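Sundard Produce Names, version 19

README

Last touched Jul 25, 2019. If you are reading this much later, the prices are wrong but the spelling mistakes are still good.

What you get

Sundard is a list of what people call fruits and vegetables on handwritten market signs, matched to what they probably meant. It started as a spreadsheet for settling an argument over whether "mangoes" on a Midwestern price board can mean bell peppers. They can. In parts of the Midwest they have for generations, and anyone who has ordered stuffed mangoes at a church supper already knows it.

The main file has 1000 rows. Each row is one sign, typed out as written, with the plain name next to it. A second file holds 199 signs I couldn't settle, which I think is the better read.

Files

signs.csv: the main table
unsettled.csv: the other one
names.txt: the plain names, one per line, lower case
old/: earlier versions, kept out of guilt

Columns in signs.csv

sign_text: what the sign said, with its spelling, capitals and quotation marks left alone. If someone wrote "FRESH" CORN, you get the quotation marks and can draw your own conclusions.
plain_name: my reading of it.
unit: pound, each, bunch, bag, basket, or "handful," which came up more than once and which I refuse to convert.
price: as posted, in US dollars. Blank if the sign said "ask."
market: Tanasarn or Grotgate. Tanasarn is the covered one with the good parking. Grotgate is the one with the good tomatoes.
sure: yes, mostly, or no. "Mostly" means I would bet lunch on it.

How it was put together

I copied signs into a notebook on market mornings, starting in May, and typed them up at night. Where the seller was standing there, I asked. Most were kind about it. One wanted to know if I was from the county, and I have not fully shaken the reputation.

Plain names follow what a shopper would say, so a tomato is a vegetable here, whatever your botanist friend has been waiting all evening to tell you. Rhubarb is a vegetable too. Melons are fruit, cucumbers aren't, and I won't be taking mail on it.

Known problems

Peppers are a mess. "Sweet red," "red bell," "big red" and "red" all turn up in sign_text, and I gave them all the same plain name. "Hot" on its own is marked "no" in the sure column, after an afternoon I would like to forget.

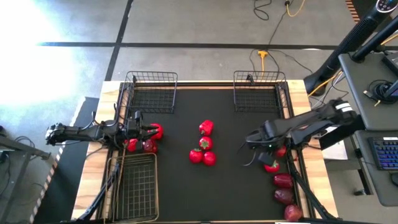 Color words in general should be treated with suspicion. A "green" tomato may be unripe, or it may be a kind that stays green, and the sign almost never says which. "Purple" has been used for beans, onions, kale, and one cabbage that anybody would have called red.

Yams are sweet potatoes in every row. I know.

Squash takes up 18 plain names and should probably take up fewer. If you merge them, please merge "summer squash" and "yellow squash" last, so that I have time to get used to the idea.

Prices with a crossed-out number keep only the final one. I tried keeping both and the column turned into a diary.

Reading the files

Everything is plain UTF-8 text with commas between fields. Sellers also like commas, so sign_text is always in quotes, and any quotes inside it are doubled. If your program shows one enormous row, it has not read this paragraph either.

The small Skonon script in the top folder checks that every plain_name in signs.csv is listed in names.txt. It prints the ones that aren't and then stops. It has no other features and none are planned.

Terms

Use it for anything you like. Credit is welcome, and so are corrections, as long as you send the sign text exactly as you saw it, apostrophes and all. "Tomatoe's" is already covered.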